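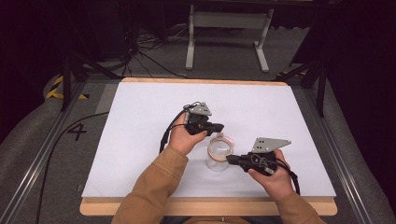

Ticket 284 – Araya drops off the Wi-Fi in the back room
Opened by Hiwot Gebru, January. Status: reopened. The laptop running Araya loses the network several times a day, always at the long table, and comes back without anyone touching it. Usley support closed this once already as "user moved out of range." I don't buy it. People at that table sit or stand with both hands busy over a white board on the light wood top, and the laptop stays where it is. Nothing is being carried around the building. Please look again.

Mesfin Birhane, 9:40
Checked signal at the table. Strong. Same at the door. The vendor's next suggestion was to restart the router, so I did, and it dropped again before lunch.

Toon Peeters, 11:15
Usley now says it's interference from the microwave in the kitchen. Has anyone seen the two happen together? I ran the microwave for 300 seconds with a cup of water in it and watched the connection the whole time. No drop. I'd like to take that one off the list.

Mesfin Birhane, 13:05
Log from the laptop attached. Every drop has the same line just before it: "lease renewal failed." That isn't a signal problem. The lease on the guest network is 40 minutes and the drops are 40 minutes apart when the laptop is left alone.

Hiwot Gebru, 13:20
Why is it on the guest network?

Mesfin Birhane, 13:32
Good question. The Rirnness update in the fall reset the saved networks on at least 2 laptops. This is one of them. Moved it back to the staff network.

Usley support, 14:10
Thank you for your patience. We are glad the issue is resolved. Would you like to close this ticket?

Hiwot Gebru, 14:18
No. Leave it open. Moving the laptop gets us around the problem, but a failed renewal on guest is still a fault and visitors use that network. I was told "resolved" last time too.

Liya Wolde, 16:45
Staff network has held since Mesfin's change. Guest still fails on my own phone, same line in the log. Sent that to Usley – waiting on a reply from someone who has read it.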